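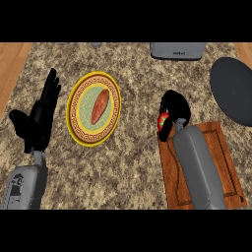
A plate on a speckled granite countertop.

August 4, 2022

Notes on the Lurnport Supper Club, Fourth Season

Members and former members have asked me to set down how the supper club is run, and I have agreed to do so on this blog, where the earlier notes on bread and on storage already appear. The views given are my own, although Athina Alexiou has read the text and corrected two dates.

The club meets in members' homes between April and the end of summer. Each host provides one main dish, and guests bring the remainder by prior arrangement. The arrangement matters. In our first season no list was kept, and one evening in Sindavano Road consisted of four potato salads and a trifle. A list has been kept ever since, at present by Igor Mazurek, and members are asked to write to him before they shop.

Hosts are not expected to spend heavily. The main dish at our last supper was a chickpea stew with lemon and dill, prepared by Magdalini Drakos from her mother's recipe. It called for 700 grams of dried chickpeas, soaked overnight, and 300 millilitres of olive oil, a quantity that caused some discussion at the table. Mrs Drakos declined to reduce it. Having since made the stew at home with half the oil, I must record that she was right.

The question of plates has been raised again. It remains the practice of the club that hosts use whatever they own, and matching sets are not required. Guests with a strong preference for a large plate may bring one, provided that it goes home with them the same night. Three dishes from last season are still at my house. One is blue, with a chip on the rim, and I should be glad to return it.

Mohcine Hajji has proposed that we hold one supper out of doors, in the garden behind the Halvorsen building. I am in favour. Kosmas Vrettos is opposed on account of the wasps, and his letter on the matter runs to two pages. A decision will be taken when we next meet.

Finally, on the subject of recipes. Members are encouraged to write theirs down in full, including the steps that seem too plain to mention. My late aunt left a card for walnut cake that reads, in its entirety, "as usual, but longer in the oven". I have attempted that cake on many occasions. The nearest result came last winter, at nearly 68 minutes, and it was still damp in the middle.

Recipes may be sent to me by post or handed over at the table. Those received before the end of the season will be copied and given to every household in the club. Handwriting should be legible, and weights should be in grams.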